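I caught Nanami Kobori at the Osto open day in October, just after the morning crowd had wandered off for coffee. She runs the demo room, and I asked how long they'd been teaching the robot to handle bedsheets. "Nearly 12 weeks," she said, laughing. "I dream about laundry now!"
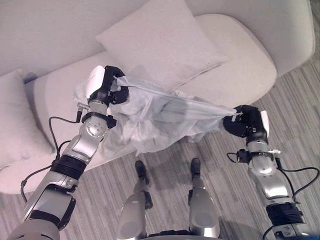

Sheets are a proper headache, she told me, way worse than boxes. "A box stays a box. Cloth has its own ideas every time you pick it up." (Anyone who's wrestled a fitted sheet will know the feeling.)

I asked about the sofa, too. "We wanted it to feel like somebody's place," she said. Her favourite visitor so far was a grandad who asked if it did doonas. "I told him to come back next year."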